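Equipment Review: The Valtatine Countertop Dish Rack and Table Covering Set
Prepared for the Grutstead Residential Services Office
16th January

Purpose of the Review

The Residential Services Office furnishes and maintains the shared kitchens in the Grutstead apartments. Each kitchen serves between five and nine residents, and each is supplied with a standard set of small equipment at the start of the lease year. The dish racks in the current set are chrome wire, and a large share of them have rusted at the welds. The Office asked for a review of the Valtatine countertop set as a possible replacement. The set consists of a wooden plate rack, a drip tray, and a roll of felted table covering sold in a single width.

The review was carried out by Sarahí Mendoza and Reinaldo Trindade. Benedito Rocha handled purchasing and correspondence with the supplier. Sets were placed in 16 kitchens in November and remained there through the end of the term. Two kitchens in the Sampaio building received the older Brurkora rack in place of the Valtatine, so that the two could be compared under similar use.

Delivery and Assembly

The sets arrived in two shipments. One carton had been opened in transit and resealed, but its contents were complete. The plate rack comes in parts and is put together without tools. Staff found that the pegs should be pressed in fully by hand before the rack is turned upright. A peg that is only partly seated will feel firm at first and will work loose under the weight of a dinner plate. The printed instructions do not mention this, and the supplier has been asked to add it.

Assembly took Mr. Trindade 7 minutes for the first rack and less for those that followed. The drip tray requires no assembly. The table covering must be cut to length, for which heavy shears are needed. Household scissors left a ragged edge in every case in which they were tried.
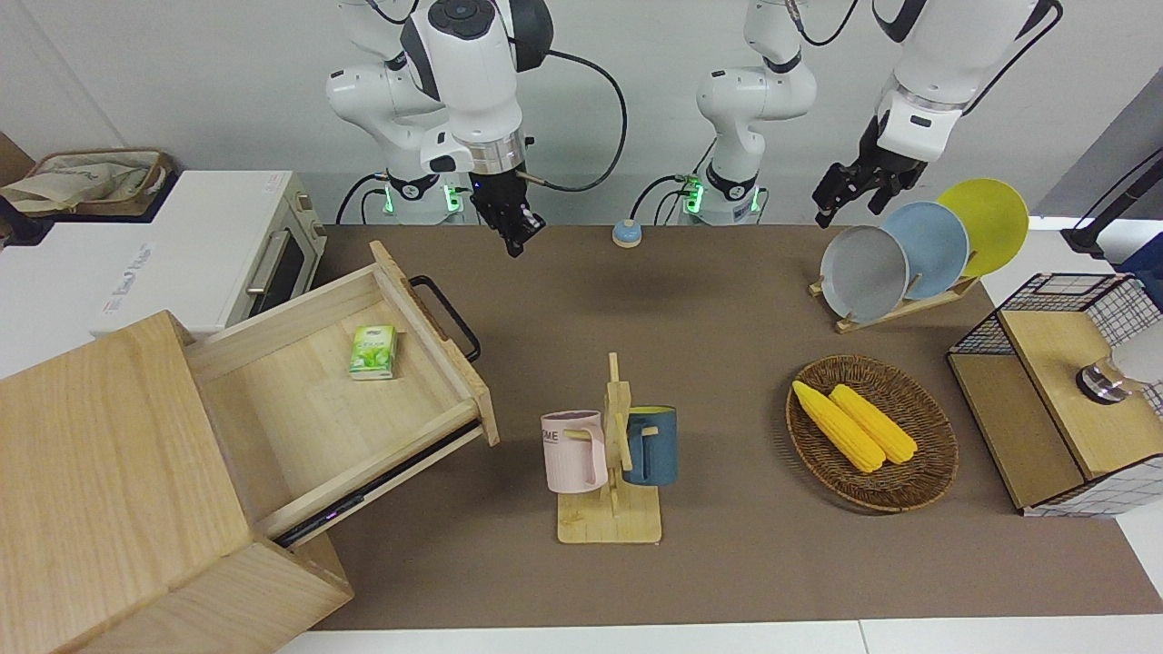 The table covering was the part of the set about which the reviewers had the most doubts at the outset. Residents in shared kitchens tend to set down hot pots without thinking, and a soft covering was expected to mark easily. Brown, felt-like surfaces of this general kind have the advantage that plates can be put down in a stack with little noise, and residents in the Sampaio building, where bedrooms adjoin the kitchens, named this as the feature they valued most. The Valtatine covering did show marks from heat in three kitchens. In two of these the marks faded after brushing. In the third the covering had to be replaced.

Cleaning the covering is less simple than the supplier suggests. Crumbs lift off with a hand brush. Oil does not, and a damp cloth spreads it. The reviewers recommend that the covering be used on dining tables only and kept away from the stove side of the kitchen. A length should be left clear at the table edge so that the covering is not pulled when chairs are moved.

Capacity

The rack is sold as holding 20 plates. This figure can be reached with thin plates of a small diameter. With the stoneware supplied to Grutstead kitchens, which has a raised foot, every second slot must be left open, and the usable capacity is therefore half of what is stated. Residents adjusted to this without difficulty, although several wrote that they would have preferred to know in advance. Bowls do not stand well in the rack. They lean against one another and hold water in the rim.

The Brurkora rack takes bowls more easily on account of its wider spacing. It takes fewer plates and occupies more of the counter. Kitchens in which residents cook separately preferred the Valtatine, while the one kitchen with a shared evening meal preferred the Brurkora.

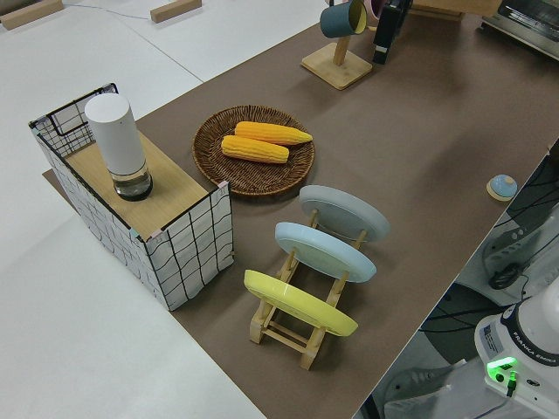 Woven wicker tray on a brown mat, beside an open-topped box with a wooden board laid across it.

Use of Space on the Table

A recurring complaint in past surveys has been that there is no agreed place for food that is kept at room temperature. Onions, bread, fruit, and unopened packets collect on the counter and are pushed behind the rack, where they are forgotten. The Valtatine rack is narrower than the chrome model and leaves more of the counter free, but this did not by itself improve matters. Residents filled the free space within days.

Ms. Mendoza proposed that each kitchen be given a low tray for shared produce and that anything left outside the tray be considered the property of the person who put it there. The arrangement was adopted in six kitchens. It reduced disputes in four of them. In the remaining two it had little effect, for the reason that the residents had already stopped sharing food and saw no use for a tray. The Office does not regard this as a fault in the equipment.
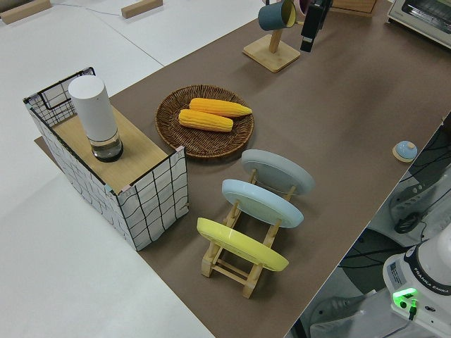
The reviewers also considered whether the produce tray should be bought as part of the set. Valtatine offers one as an extra. It is well made but shallow, and its price is high in relation to the rest of the set. Mr. Rocha obtained comparable trays from a local supplier at a lower cost, and residents did not express a preference for one over the other. The Office should therefore purchase trays separately if it chooses to supply them.

Durability

All racks were inspected at the end of the term. The wood had darkened at the base in every kitchen. This is to be expected where a rack stands over water, and it did not weaken the joints. One rack had split along a peg hole. The supplier replaced it without charge and did not request its return.

Mold was found on the underside of four racks. In each case the drip tray had not been emptied regularly. The tray has no spout and must be carried level to the sink, a task residents plainly dislike. Natanael Bezerra, who supervises the cleaning contract, has stated that his staff can empty the trays on their scheduled visits but cannot do so daily. The responsibility must rest with residents, and the kitchen agreement should be amended to say so.

Racks that were oiled before first use resisted water better than those that were not. The oil must be food safe and must be given a full day to dry. The Office would need to allow time for this during the summer turnover, when storage space is already short.

Comments from Residents

Residents were invited to submit written comments, and most of these were favorable. The rack was described as sturdy and quiet. Several residents disliked its color. One asked that the Office stop replacing equipment during examination weeks, and this request has been noted.

Comments on the instruction sheet were almost entirely negative. The type is small, the drawings are not labeled, and the care section refers to a finish that is not supplied. Marcelino Fontes has prepared a one-page sheet for use in Grutstead kitchens, which will be posted beside the sink if the purchase goes forward.
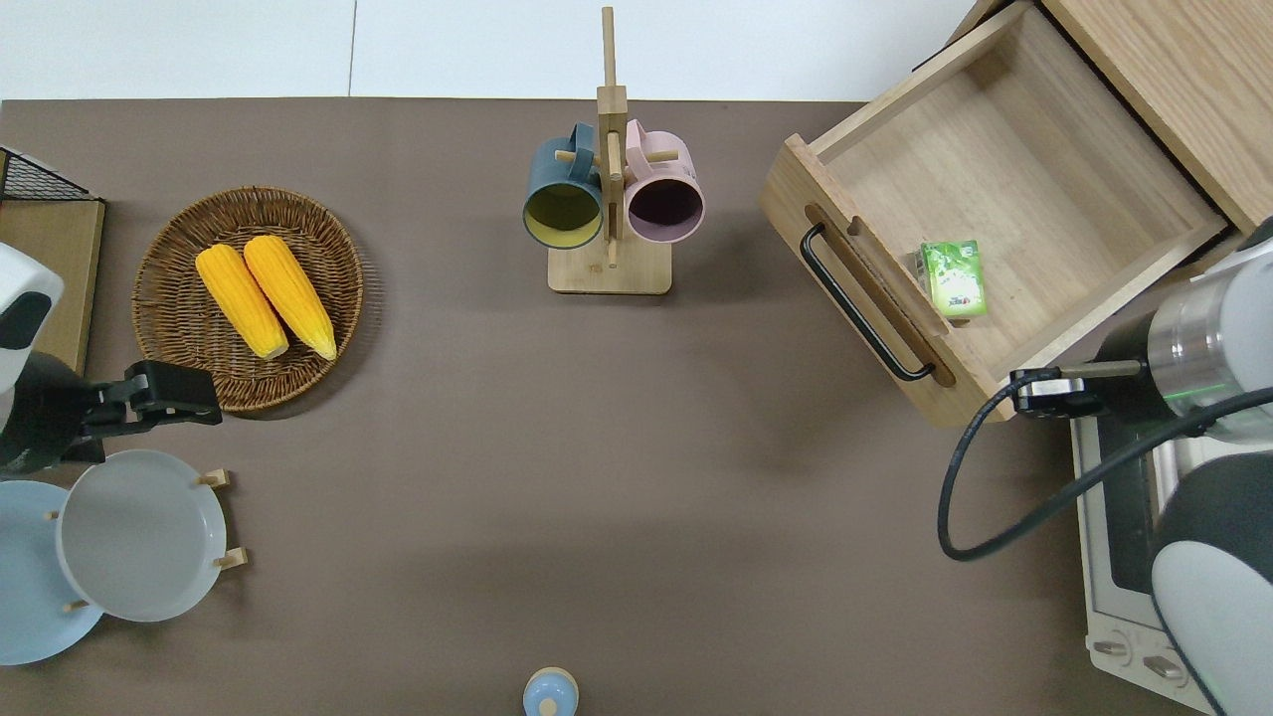

Placement of the rack proved to matter more than any feature of its design. Where it was kept beside the sink, plates were washed and racked promptly. Where it was moved to the dining table to free the counter, residents began to treat it as a storage piece and no longer cleared it. Plates held on edge at a slant between upright wooden pegs take up little room, and it is easy to see why a rack of that type ends up sharing a table with a mug tree and a basket of corn. The Office has no objection to storage on the table as such. A rack used in this way, however, is not available for drying, and wet dishes are then left on the counter. Kitchens that wish to store plates on the table should be issued a second rack.

Cost

The quotation received from the supplier comes to $813 for the first order, including delivery. The chrome racks now in use are cheaper to buy but have needed replacement after two years on average. The reviewers cannot say how long the Valtatine rack will last beyond a single term, and no saving should be assumed in the budget until a full year of use has been completed.

Findings and Recommendation

The Valtatine plate rack is suitable for use in shared kitchens and is recommended for purchase, subject to oiling before issue and to a written statement of its true capacity with Grutstead stoneware. The drip tray is acceptable. The supplier should be asked whether a version with a spout is planned.

The table covering is recommended for the Sampaio building only. It should not be issued elsewhere unless residents request it and agree to its care. The Brurkora rack should remain available for kitchens that make heavy use of bowls.

Questions about the review may be sent to Mr. Rocha at the Residential Services Office.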